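The Coat Comes Off in April
Grornville's dry cleaners know spring before the birds do
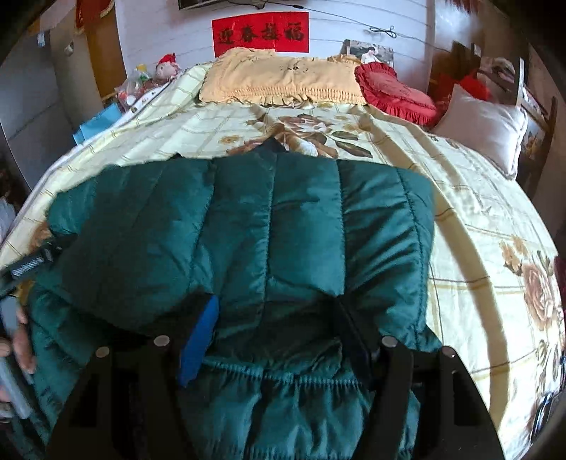
A quilted jacket in dark teal green, laid out on a bed.

Every Monday in April, Morenike Ezeani unlocks her shop in Grornville to find 13 people holding winter coats and looking hopeful. By Thursday it will snow, and they will want them back.

"I charge 4 dollars for regret," she says. Business is good - her rack holds 60 coats, and last year she bought a second one.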